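Gripper Comparison, Tabletop Produce Tasks: Frequently Asked Questions

February 4, 2020
By Shirley Cormier

What was compared?

Two parallel-jaw finger sets on the same arm, with the same controller and the same two cameras. Set A is the Lirnton rigid finger, a dark angular part that narrows to a point. Set B is the Kandthorpe compliant finger, which has a ribbed back and wraps slightly under load. Both bolt to the same carriage, so a swap takes two screws per side and a new zero on the jaw encoder.

Why produce?

The target application is kitchen pick and place, and produce covers most of the hard cases in that domain. Items vary in length and diameter within one type, many of them roll, and damage is easy to grade by eye after the run. We used chili peppers, oranges, bread rolls and a few longer vegetables. Blocks and cans were tested in January and are covered in the earlier report.

How many trials does the comparison cover?

3,570 logged grasps over both finger sets, split evenly. A grasp counts as a success if the item is lifted clear of the table and released inside the basket. Dropping an item on the basket rim is a failure, even if it falls in afterward.

How is a trial set up?

The item goes on the white tabletop at a position and angle drawn from a list. The basket stays out, and it may already hold items from earlier trials in the same block. We do not empty it between trials, because a release over a partly filled basket is part of what we want to measure. The arm starts with the jaw fully open.
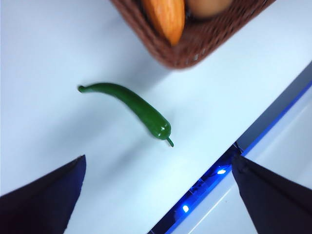 Long curved items are where the two sets differ most. The planner picks a grasp axis from the outline of the item, and on an S-shaped body the best axis changes along the length. The rigid fingers touch at two small areas and tend to turn the item as they close. The compliant fingers spread the contact and turn it less, but they need more clearance on both sides, and that costs them grasps close to the basket wall.

What jaw force was used?

Force is limited in the controller by motor current. We ran 700 mA for firm items and a lower limit, set per item, for bread. The same current does not give the same pressure on both finger sets, and we did not try to equalize it. Anyone repeating the test should put a load cell between the fingers first.

Which cameras were used, and what is each one for?

One small camera is mounted at the wrist and one is fixed outside the workspace. The wrist camera feeds the grasp planner. The fixed camera is used for scoring and for checking approach paths. Both record at 20 frames per second. At that rate the gripper smears badly in the fixed view during fast transfers, and scoring is done on frames where the arm has settled.

Does the fixed camera need a clear background?

A plain one helps. We hang a light gray curtain behind the table to keep the rest of the lab out of view. The folds produce vertical stripes, which the segmentation step handled without retraining. Low blue indicator light near the table edge caused a few false edges, and we now mask that strip.

Were other objects left on the table?

Yes. Half of the blocks were run with kitchenware in place: a dish rack with plates behind the basket, stacked bowls and a flat plate on the right, and a toaster oven on a shelf to the left. These are obstacles only and are never grasped in this test.
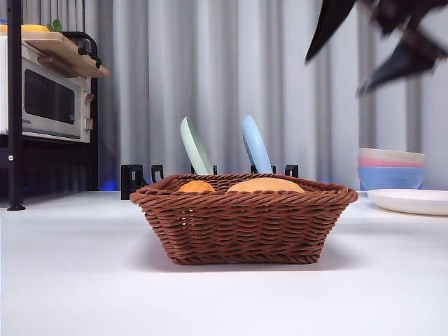

Clutter affected approach time more than success rate. With the rigid set, the planner usually found a vertical approach. With the compliant set, the wider outer profile of the fingers ruled out many of those paths, and planning took up to 52 percent longer in the cluttered blocks. Lifting the transfer height recovered part of that time.

Which controller settings mattered?

Closing speed and the dwell before lift. Slower closing reduced rolling with both sets. A short dwell was enough for the rigid fingers. The compliant fingers keep settling after the motor stops, and lifting early let smooth round items slip.

Which set do you recommend?

For mixed produce on an open table, the compliant set. For work near basket walls or between dishes, the rigid set, with the closing speed turned down. We have kept the rigid fingers on the arm for the next round, which uses the Dresterano controller.

Are the logs available?

Joint states, jaw current and scoring sheets can be requested through the Rutherford lab page. Video is shared on request only, due to its size.

Comments (3)

mchan_controls
Was the jaw encoder zeroed after every swap or once per day? We saw drift on a similar carriage and it looked like a force problem for a week. Maëlle Chan

Shirley Cormier
After every swap, and again at the start of each block. The offsets are in the log header.

tomatopicker
Would like to see the bread results broken out. A crust and a pepper skin fail in very different ways.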